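How to Fold a Decorated Cloth or Small Blanket into a Flat Rectangle

By Akinyi Kaijage

When I moved to Estthorpe I had one narrow cupboard for all the cloths of the house. Tablecloths, dish towels, two baby blankets, some printed cotton from my aunt which I never sewed. In the first month I pushed everything in and closed the door fast. Later I learned to fold on the table and not in the air, and now I can take one cloth from the pile and the others stay in their place.

This page explains the way I fold a cloth which has a border and small figures printed or sewn on it. With a plain cloth you can be lazy, but with a border every mistake is visible, so it is a good cloth for learning.

What you need

– A table, bigger than the cloth after its first fold. A floor works too, but your back will complain.
– A clean, dry cloth.
– A second dry cloth or your sleeve, to wipe the table.
– An iron, only if the fabric is very creased.

I use the stone-looking table in our sitting room. A smooth top is the best surface for folding, as the fabric slides when you want to move it and the air goes out easily when you press. On a wooden table with rough places, thin cotton can catch, so put a sheet under it first. If your table has lines or inlays in it, you are lucky. You can put the edge of the cloth along a line and you will see at once if it is crooked.

Before you start

Clear the middle of the table. You don't need to remove everything, I leave the things that stand at the back and only make sure that my elbows don't meet them. Wipe the top and let it dry well. A wet spot under a light-colored cloth can leave a mark with a gray ring, and then you must wash again.

Check that the cloth is really dry. Touch the hem and the corners, not the center. The hem has more layers and keeps water longest. I once folded a blanket at nine in the evening because the middle was dry, and in the morning it smelled like a cellar.

Look also at the decoration. Printed figures can be folded in any direction, but thick embroidery or a sewn patch doesn't like a sharp crease. Remember where it sits and try to keep the fold line a little to the side of it.

Sizes

My example cloth for this page measures 160 centimeters on the long side and 54 on the short side. It is more like a runner. Yours can be anything, the steps are the same, only the number of folds changes. For a big tablecloth, for instance one of 360 centimeters, ask another person to help you with the first fold, or lay it over the back of a sofa and make the first fold there.

How many folds? I decide this from the shelf. Measure how deep the shelf is and take away a little for your fingers. If you fold the long side in half and in half again, 160 centimeters becomes 40, and this fits in most kitchen cupboards. The short side I fold one time or not at all.

Step 1. Lay the cloth with the good side down

Spread it with the decoration facing the table. This feels wrong at first, but the figures will be outside when you finish. Put the border you want to see at the end along the edge nearest to your body.

Pull each corner a little, first the near ones and then the far ones. Don't pull the middle of an edge. The middle stretches, and the edge becomes a smile shape that you cannot fold straight.

Step 2. Smooth from the center

Put both hands flat in the center and move them slowly to the sides. Then again, from the center to the front and from the center to the back. Use the whole hand. Fingertips make small waves in front of them.

If there are creases from the washing line, pass over them with the side of the hand. If they stay, iron now. Ironing after the folding is possible only for very thin cloth, because the heat does not reach the inside layers.

Step 3. First fold

Take the two corners at one short end and bring them to the two corners at the other end. Hold the corners between thumb and first finger, and keep the cloth low over the table while you move it. When you lift it high, air comes under it and it lands in the wrong place.

Put the corners down first, one and then the other. Compare the edges. If one layer is longer than the other by the width of a finger, it is better to open and repeat. A small difference here will grow with every next fold.

Press the fold line with the palm, from the middle to the outside.

Step 4. Second fold

Turn the cloth or walk to the other side of the table, whichever is easier for you. Bring the folded edge to the open edge. I prefer that the folded edge lies a very little inside and not outside, then the stack looks clean when you see it from the front of the shelf.

Now you have four layers and the cloth begins to have some thickness. If you used a fleece or a fluffy towel, stop here. More folds will make a pillow.

Step 5. Third fold, only for thin cloth

For thin cotton you can fold one more time, in the other direction. Check before you press where the largest figure will be. I like it on top and near the middle, so I can recognize the cloth in the pile. If the fold line goes exactly through it, open again and move the line a little. The rectangle will have unequal layers inside, but you don't see this from outside.

Step 6. Bring the border to the front and to one side

Turn the finished rectangle until the colored band lies along the front edge. With some cloths you can get a second band on the side also, depending on how you made the folds. It takes some trying. My light-blue one has brighter blue bands, and when it is done correctly one band runs down the right side and the other along the front, with the small figures on top.

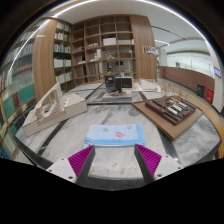 Step 7. Check the front edge

Bend down until your eyes are at the height of the table. From there you see the layers one over the other. They should lie in lines, without a tongue of fabric coming out. If one layer comes out, don't push it with a finger, it will only wrinkle inside. Open the last fold, pull that layer back from the opposite side, and close again.

Put both hands on the cloth and press for a few seconds. For thicker fabric I put a heavy book on it and go to make tea.

Step 8. Move it to the shelf

Slide the rectangle over the table edge onto your open hand. Put the other hand on top and carry it flat. If you pick it up from one corner, you can begin again from step 3!

On the shelf, the closed fold goes to the front and the open edges go to the wall. Heavy cloths below, light ones on top. I keep one pile for the table and one pile for the sofa, and I don't make them higher than the space between my thumb and little finger when I spread the hand.

Common problems

The rectangle becomes a trapezoid. Usually the cloth itself is not straight. Cheap ones are often cut crooked, and after washing they turn even more. Choose two edges which are good and fold by them, and hide the bad ones inside.

The cloth opens by itself. The fabric is stiff, or it has too many folds. Make one fold less. You can also tie it with a ribbon of cotton, but not with a rubber band. Rubber gets sticky in summer and leaves a yellow line.

The border shows wrong side out. You began with the good side up. Open everything and turn it. I make this mistake still, mostly late in the evening.

There is a hard crease on the cloth when I want to use it. If it stays in the cupboard for many months, the fold becomes a line. I take out the good tablecloths in January and fold them again with the lines in another place – a little work, but the fabric becomes thin and breaks at an old crease.

The cloth slides away on a smooth table. Put something with weight on the far corners for the first two folds. A cup is good if it is empty. With four layers the cloth is heavy enough and stays alone.

Small blankets and children's cloths

The same steps work for a baby blanket, but I finish with the picture on top, and the child can find it without pulling out all the others. My son chose his own place in the pile, the second from the top, and there we must always put it. If he helps, I give him the pressing. He leans on it with both elbows and the result is flatter than mine.

Next page: folding fitted sheets, with the corners put inside each other. For this one you will need a bed and not a table.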